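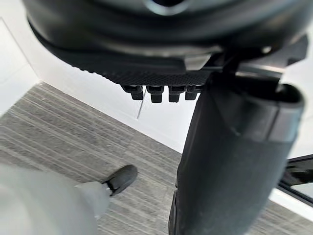 本季度的维修拨款,主要花在办公椅翻修上。供应商Kaltari在三月的方案里写得很漂亮:旧椅不必报废,拆洗、换件、重新调校之后,可以再用四年。我当时对这个年限有保留,现在仍然有。从已经返还的椅子来看,活儿是做了,做到什么程度则要一把一把翻过来看。座面光亮,黑得能反光,验收的人坐上去转一圈,多半就签字了;可往下看,那根粗的黑色立柱上还蒙着灰,有擦痕和污迹,越靠下越明显,座底下还垂着一根细细的深色线,贴着白墙看得很清楚。方案中“整椅清洁”四个字,我理解应当包括立柱。Kaltari的理解看来不同。

一、进度

合同总数100把,分7批送修。截至2023年5月31日,已返还4批,另有2批在Kaltari的车间,最后一批尚未取走。原计划五月底全部完成,没有做到。对方解释是扶手配件到货晚。我查了往来邮件,配件订单是在第一批椅子取走之后才发出的,这个延误有一部分本来可以避免。邮件副本随本报告一并提交。

二、质量

Efa Edwards负责逐把验收。她的做法是先坐,再升降,再把椅子放倒看底部。前两步基本没有问题,升降顺畅,靠背能锁住。问题集中在第三步。

供应商的验收单上只有“外观”“功能”两栏,没有“底部”这一项,也没有“线缆”。Efa在第二批时自己加了一栏,对方的送货员不愿意在上面签字,说不在合同范围内。我们把合同又读了一遍,附件中确有“座底机构检查并固定”一句,但没有规定怎样算固定,也没有规定由谁判断。这是我们起草时的疏忽,我承认。

座底那些朝下的黑色小方块究竟起什么作用,我问过两次,得到两个说法。一次说是调节用的,一次说是装饰盖。我不是椅子专家,但收了检查费的人应当只有一个说法。在得到书面答复之前,我不建议让使用者自行去拨。

三、费用

翻修比买新便宜,这是立项时的主要理由。这个理由目前还成立,但余量比方案中说的小。方案没有把搬运算进去,也没有算周转用椅的租金。周转椅从Irano租来,原定租到五月底,现在只能续租。续租的费用应由谁承担,Kaltari至今没有回复。若最后由我们承担,请资助方注意,这笔钱不在已批预算之内,我不打算从其他科目里挪。

另外,Novberg的人来看过样品,口头说同样的活他们可以更快。我请他们给书面报价,目前没有收到。口头的价钱我不写进报告。

四、使用者反馈

反馈表发在二楼和Rosser楼,交回来的不多。写“很好”的占多数,不过这些人里有相当一部分拿到椅子还不到一周。写得具体的意见反而更有用:有人说扶手比以前硬,有人说转动时底下有东西碰到小腿。后一条与垂线的情况可能有关,也可能无关,需要到现场看那几把椅子才能确定,Efa已经排了时间。

我不建议把这些反馈作为满意度数据对外引用。上一份简报里那句“使用者普遍满意”,请在下一期删去。

五、四年的说法

方案中的使用年限没有附任何测试依据。我要求提供,收到的是一份产品宣传页,讲的是新椅,型号也对不上。在看到依据之前,我在资产登记里不按四年填写,暂时留空。财务方面如果必须有一个数字,请按较短的填,理由由我来写。

六、下一步

尚在车间的2批,返还时按我们加了“底部”栏的验收单验收,对方不签字就不收货。已返还的4批由Efa补查座底和立柱,有垂线的登记椅号,退回处理,运费由Kaltari出。最后一批暂不送出,等垂线、配件和续租三件事有了书面答复再定。

尾款请先不要支付。合同允许我们在整改完成前扣留尾款,建议照此办理。补查结果出来后,我会连同登记表一起报上来。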